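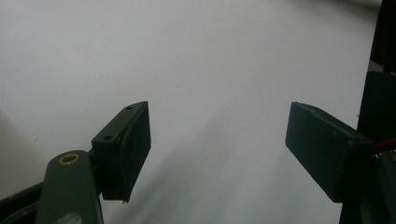
Yesterday I went to the open day of Sendar, in Parkberg. I registered in August and I almost forgot it. Some notes in small posts, sorry for my English.

1/ The visit takes 90 minutes. First a short talk, then you walk between the tables and ask what you want. I asked too much, I think.

2/ They teach the arm by showing. A person takes a gripper in the hand, does the task, and the recording goes to training. For one task they made 3,000 recordings. I expected less.

3/ Visitors were allowed to try it. My task was to put a small cup on a plate. It is harder than with fingers - you must think about the angle before you come close.

4/ The lady at the table told me to move slower. Then slower again. I had 60 seconds and I used all of them.

5/ After this we saw the arm do the cup task alone. Two times good, one time it pushed the plate away. They did not hide it and I liked that.

6/ Their software is called Cumimo. I asked if schools can use it. Answer: not yet, maybe next year.

7/ My visitor number was 271, so it was quite full. The coffee was finished before the second talk.

8/ Somebody asked about the Rweyemamu project, but this part was only for partners. If you know more about it, please write to me.

9/ Next time I will bring my son. He is nine and he has more patience than me with cups.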